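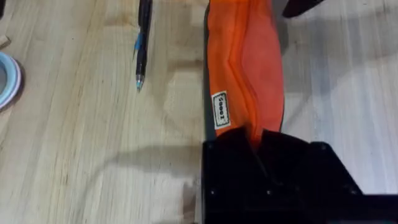

The orange bag on the table.

March
By Ehab Mansour

I moved to Ludenberg with two suitcases and a habit of buying groceries once a week by car. The car went in the first winter, when the repair bill came to more than I had paid for it. Since then I have done all my shopping on foot, and I want to write down how that works, as two people at work asked me and I gave them both a bad answer.

The closest store is a Nimine, at the bottom of the hill. It is 1,062 steps from my front door, which I know only from the counter on my phone. Going down is easy. Coming back with a full load is uphill the whole way, and the last stretch is stairs. That hill decides most of what I buy and when.

For the first month I tried to keep my old routine. I made one list, went once, and carried everything home in four plastic bags. By the time I reached the stairs I had red lines across my fingers and had stopped twice to put things down. Milk and potatoes were the problem. After a couple of these trips I gave up on the weekly shop and started going every second day for less.

Going more often changed what I cook. I used to plan dinners for the whole week and throw away whatever I didn't get to. Now I plan for tonight and tomorrow. I buy one onion if I need one onion. I thought it would cost more, and the first receipts did look bad, because I was buying bread and a pastry every time I walked in. Once I quit the pastry the numbers came down. Last month I spent 223 on food. In the car days it was usually higher, though I never kept proper track, so take that for what it is.

The heavy things get their own trip. Rice, oil, canned tomatoes, laundry soap and cat litter all go on one list that stays on the fridge. When three or four of them are running low I take the backpack and buy only those. A backpack beats any bag you hold in your hand. Put the cans against your back and the soft things on the outside. I learned this by doing it the other way, with a can of chickpeas digging into me all the way up.

For fruit and vegetables I go to Fahmy, a small shop on the other side of the tram line. It is a longer walk but flat. The tomatoes are better and they let you pick them yourself. They also sell flatbread in the morning, and it is usually gone by noon. I pass it on my way home from the early shift, so it isn't a separate trip for me. If it were, I would probably go less.

As for bags, I keep a folded one in my coat pocket and another in my work bag. The important part is that one of them is always on me, so I can stop without planning to. I wash the cloth ones with the towels. I don't own a cart. My neighbor has one and likes it, but she has the ground floor apartment.

I did try delivery during the icy weeks. There is a service here called Velteo, and the minimum order was 35, so I kept adding things I didn't need to reach it. They also swapped my plain yogurt for vanilla. I would use them again if I were sick or the sidewalks were bad.

What I still haven't solved is drinks when people come over. Six big bottles of water up those stairs is not something I want to repeat. Last time I asked everyone to bring their own, and they did, and now I have four half bottles of cola in the fridge door that I need to get rid of before the weekend.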